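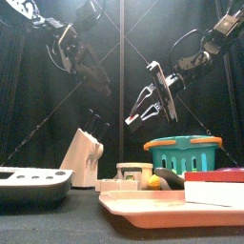
Pin-yu Yang holds that a purchase plan for a bimanual cell should be priced by the hour of usable operation, with the arms entered as one line among many, and that any plan which starts from the catalog price of the arms will be short before the end of its first year. We adopt the first half of this position. The second half is examined below against the Kadisthorpe ledger.

Home Contents Previous Next Download

11/04/2018
Tsz-kin Hsieh, Kadisthorpe

4. Equipment Planning and Cost Structure

Figure 2. Bimanual workspace. The right gripper holds a small white block above the table. Knife block at left; tray and basket at right.

4.1 Scope of the plan

The plan covers one workspace of the type shown in Figure 2: two arms, each with a gripper, over a shared tabletop with a dark curtain behind it. It was written for a planning period of two years. Building costs, network service and staff time for research are left out. Staff time for repair is included and charged at the workshop rate.

The ledger holds 21 line items. They fall into four groups: motion hardware, end effectors, the cell itself (table, curtain, supports, cable runs), and task objects. A fifth group, software licenses, was dropped after the first review when it was found that all licenses in use were already paid for under a separate account.

Each line carries an initial cost, an expected service life in operating hours, a replacement lead time, and a note on who may approve the order. Lead time proved to be the most useful of these columns. In the earlier planning sheet, known locally as the Lam sheet, lead time was not recorded, and a gripper failure in July left the cell idle while a quote was prepared, approved and sent back for a missing signature.

4.2 Arms and grippers

Arms were quoted by Uvico as a matched pair. Buying them singly was considered. A single arm would have allowed work to begin earlier, with the second added once funds cleared, but the supplier could not promise that a later unit would ship with the same controller revision. Mixed revisions would have required two sets of calibration procedures. The pair was ordered.

End effectors were planned separately from the arms. Gripper fingers are treated here as consumables. They make contact with every object in the set, they take the load in a collision, and they are the part most often changed when the task changes. The plan therefore includes spare fingers from the start and lists them apart from the gripper bodies. A gripper body is replaced only on failure of the drive or housing, and one spare body is shared between both arms.

Two rules were set for finger stock. A set is reordered when it is taken from the shelf, without waiting for the shelf to be empty. A set with visible wear may stay in use for setup and testing but is not used for recorded trials. The second rule raises consumption and was debated on that ground. It was kept for consistency of grasp across trials — a worn finger changes the contact, and the change is hard to separate from a change in the controller.

4.3 Cables, supports and backdrop

External cables follow the arms through their full range of motion and should be budgeted as wearing parts. Service life depends on routing more than on cable grade. A loop that is too short pulls at the connector; one that is too long can catch on the tooling or come down onto the work. We found no supplier figure that could be used directly, and the ledger carries a local estimate: inspection every month, and replacement at nearly 300 operating hours.

The supports and curtain are cheap and were left out of the Lam sheet altogether. This was an error of planning, if a small one. The curtain was ordered late through Pukby, and camera settings chosen before it was hung had to be set again. We now place backdrop and lighting ahead of the arms in the order schedule. Neither costs much, and both can be installed and checked while the motion hardware is in transit.

4.4 Task objects

The right half of the table in Figure 2 holds a large tray with a raised rim and, behind the items on it, a teal basket with orange handles. At left is a white knife block with black handles showing. Objects of this sort are sold in shops, have no part numbers worth keeping, and are often changed by the maker without notice. For planning purposes they behave differently from any other group in the ledger. Unit cost is very low. The cost of an unplanned substitution is high, as a basket with a different rim or a block of a different size may call for new trials.

The plan handles this by buying duplicates at the time of first purchase. Every object placed in the task set is bought with a sealed duplicate, labeled and stored away from the cell. Objects that can be damaged by gripping are bought in larger lots. Where a duplicate cannot be found, the object is not admitted to the set. This last condition removed several candidates and was unpopular with the people who had proposed them.

Storage for the duplicates was not in the first version of the plan. One shelf unit was added as a line in the cell group.

4.5 Comparison with the stated position

Yang's claim was that a plan built from the arm price will run short within one year. The Kadisthorpe ledger supports it in part. The Lam sheet, which was built in that way, did run short, but the cause was a single gripper repair and not the slow growth of small items. With that repair removed, the small items stayed within the reserve. It would be fair to say that the sheet lacked a failure allowance, and that an hourly basis would have supplied one.

The hourly basis has its own weakness. It assumes that operating hours can be forecast, and in a new cell they cannot be. Hours were low during setup, rose sharply once the task set was fixed, and dropped again while data were reviewed. We recommend that the rate be recomputed at each review and that the first computed rate not be used to approve or refuse any order.

Contact: Tsz-kin Hsieh, Kadisthorpe | Copyright the authors | Back to top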